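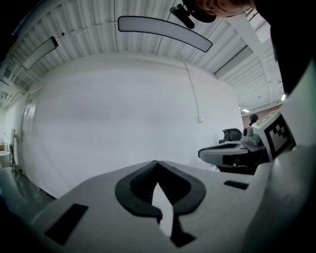 Hand gripper, finger pads up, marker on its white mount. Second unit behind it.

Trotemness Hand Gripper - club loan and sale page
Item 3203

Sold through the Stallance student robotics club. Same unit our build teams use for the Ofori pick and place event. Sold single or as a pair.

What you get
Gripper body, white
2 curved finger pads, black, ribbed on the inside face
Printed marker, already stuck down
Hex key
Card with the pad swap steps

What you don't get
Head strap and camera. Ask Hubert Chmielewska, he keeps the list. Clubs borrowing for a full term get first pick.

Use
Teams record a task by hand first, then train the arm on it. One gripper is enough for the beginner tasks (cup, block, sponge). Folding and lid tasks want two, one per hand. Squeeze slow. Fast squeezes give you junk tracks and you'll be redoing the whole set the night before the event, ask last years team.

Keep the marker clean and flat. No tape over it, no stickers next to it. If a corner lifts, print a new one from the Groris sheet at 100 percent scale. NOT fit to page. We get this one every season.

Pads
Wear part. The ribs go smooth at the tips first. Swap both sides together, a new pad against an old one pulls the block crooked. Spare pads come in bags of four. Don't wash in hot water, wipe with a damp cloth and let them dry before they go back on.

Sizes
One size of body. Small hands: ask for the short trigger, no charge, takes a minute to fit. Left handers use teh same unit.

Loans
14 days, can be renewed once if no one is waiting. Bring it back with both pads on and the hex key in the bag. Missing key comes out of your team deposit. Loans stop in August for the stock check, sales carry on as normal.

Age
Fine for middle school and up with a coach in the room. Watch fingers near the pad hinge - it pinches.

Known issues
Older bodies creak when opened all the way. Harmless, a little dry lube on the hinge sorts it.
Pads fitted upside down will still close, sort of. Check the card.

Orders
Put the item number and your team name on the form. School purchase orders ok. Pickup at the club desk after 4, or we ship with the next parts box. Returns only if the bag for the pads is still sealed.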